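How to Hang Cut-Out Letters on a Fabric Backdrop (and Have Them Stay There)

Filed under: Parties, Walls, Regret

Every August my sister-in-law throws a party for whichever relative has most recently done something, and every August I am handed a roll of black cloth and an envelope of letters and told it will take five minutes. It has never taken five minutes. The first year we spent the toasts listening to the letter R slide slowly down a wall.

I have since improved. What follows is the method I use now, worked out over several parties, one school play and a retirement lunch for Dinesh Nadar, whose name is mercifully short.

What you need

Black fabric, matte, wider than you think
Cardstock letters
Straight pins or small safety pins
Removable hooks, or a rod and two stands
A steamer, or a hot shower and patience
String
Pencil and a scrap of cardboard

Picking the fabric

Buy matte. Shiny black cloth looks terrific in the store and then bounces every camera flash straight back at Grandma. I bought mine from Unnithan, the fabric place next to the tire shop, where the man at the cutting table asks what it's for and then tells you you're wrong. He was right about the weight, though. Thin polyester shows every pin. Anything too heavy pulls the hooks off the wall, usually during the speech.

Get at least a foot extra on each side. You can always fold it back. You cannot fold it forward.

Getting the wrinkles out

Do this the night before. Hang the cloth up and steam it from the top down, pulling gently at the bottom edge as you go. If you don't own a steamer, hang it in the bathroom and run the shower hot, then leave it alone with the door closed. Ironing also works if you enjoy ironing thirteen feet of black cloth, in which case please come to my house.

Some creases will survive. The fold line from the bolt is especially stubborn, and I have made peace with mine.

Cutting the letters

Use a bold font with serifs if you can stand the extra scissor work. Skinny letters vanish from across a room. For each letter, cut the shape once in your main color, trace it onto a second sheet, and cut the second one a little bigger all the way around. Glue the small one on top of the big one. Now you have an outline, which does more for legibility than anything else in this tutorial.

Against black, pale outlines and warm ones both read well. Navy does not. I made a navy Z once and people thought we had misspelled the name.

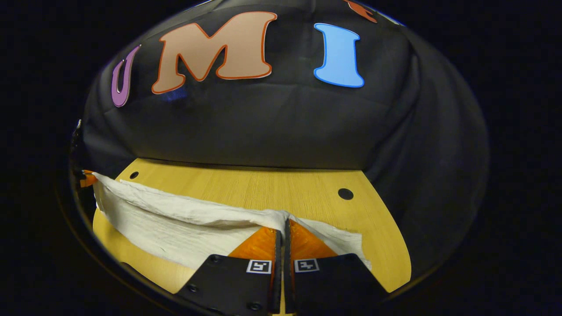
Outlined letters on black cloth: purple, tan and blue.

Glue sticks are fine. White glue makes cardstock curl up like a potato chip, and you'll spend the rest of the evening flattening letters under a cookbook.

Spacing

Lay everything out on the floor first. Start with the middle letter and work outward in both directions. If you start at the left, you'll run out of room on the right and end up with HAPPY BIRTHDA and a very small Y. I speak as someone who has made that small Y.

Letters can sit level or they can bounce up and down. Pick one. If you want them level, run a string across between two pins and rest the bottoms on it, then take the string away. If you want them to bounce, exaggerate it, or your guests will assume you were trying for level.

For even gaps, cut a strip of cardboard 3 inches wide and use it as a spacer. Wide letters like M and W need slightly less gap than the strip says, and I needs slightly more. Trust your eye from across the room over the cardboard.

Pinning

Push the pin in from behind, through the cloth, and catch only the back layer of the letter. Two pins per letter at the top, one at the bottom. Tape is quicker – and it will let go at the worst moment, taking some lint with it.

My neighbor Nithin Venkataraman swears by hook-and-loop dots. They hold beautifully. They also hold beautifully to sweaters, tablecloths and the dog.

Taking it down

Pull the pins before you pull the cloth. Store the letters flat in a folder, sorted by letter, because next year's relative will need most of the same vowels. Roll the fabric around a cardboard tube; folding it puts the crease right back.

Count your pins if you have carpet. I didn't, and I found the last one in November.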